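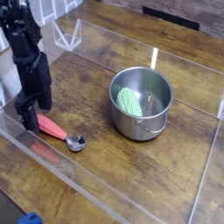 ¡Por fin he terminado la colección completa de Makura, la revista de jardines de musgo que editaba Natsumi Amano! Tres inviernos buscando números sueltos. Abro hilo porque tengo que contárselo a alguien o reviento.

2/ Makura salía cuatro veces al año, con tapa gris y grapas que se oxidan con mirarlas. Casi todo el texto lo escribía ella – los artículos largos, las notas de riego, hasta las respuestas a las cartas de los lectores (que a veces son mejores que los artículos).

3/ Yo llegué por una carta, precisamente. Un señor preguntaba por qué se le ponía marrón el musgo del lado norte y Natsumi le contestaba con dos páginas enteras sobre la sombra de un muro. ¡Dos páginas! Me las leí de pie en la librería. 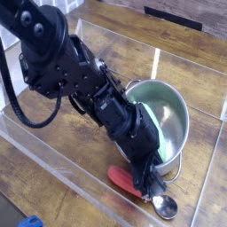
4/ Lo de la sombra lo he probado en mi patio. Quité la celosía en marzo, dejé el muro pelado y moví las bandejas un palmo hacia dentro. Llevo desde entonces sin tocar nada y hay un verde que no le había visto nunca a esa esquina.

5/ Aviso para quien quiera empezar: el Polytrichum aguanta más sol de lo que parece, el Leucobryum me ha dado disgustos. Y agua de lluvia siempre que podáis, que la del grifo de aquí tiene una cal tremenda. Guardo la mía en dos bidones viejos detrás de la puerta.

6/ Los números más difíciles fueron los de la etapa Tamura, la imprenta pequeña. Tiradas cortísimas: del que yo perseguía se hicieron 168 ejemplares. El mío tiene una mancha de té en la contra y me encanta igual.

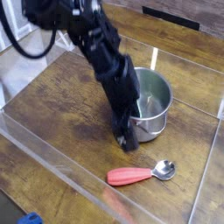

7/ Ese número trae además el plano plegado del jardín de Zilano, con todas las piedras dibujadas a mano y los nombres de los musgos en letra diminuta. Lo he desplegado en el suelo del salón y me he pasado la tarde de rodillas con una lupa. Mañana no me muevo, pero qué maravilla.

8/ Me preguntáis por privado si está digitalizada. Que yo sepa, solo una parte. Yo estoy pasando a limpio el índice (alrededor de 2272 entradas, voy por la letra F, paciencia) y lo iré subiendo a Fivlow según avance.

9/ Os dejo un trocito de mi artículo favorito, traducido por mí con más cariño que acierto, así que las correcciones son bienvenidas:

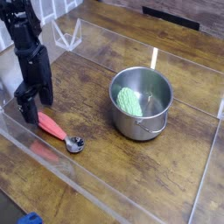
Makura, n.º 121

«Después de la lluvia no entro en el jardín. Me siento en el escalón y espero a que el musgo se levante. Tarda lo que tarda una taza de té, y si el té es bueno, me sirvo otra».

10/ La palabra que traduzco por «levantarse» me tiene loca. También vale para un animal que se despereza, y me gustaría meter eso sin que suene cursi. ¿Ideas?

11/ Si alguien tiene repetido el suplemento de helechos, cambio por dos números de la primera época en buen estado – o por esporas, ¡que también me hacen ilusión! Mañana subo las fotos del plano, con la parte del estanque ampliada.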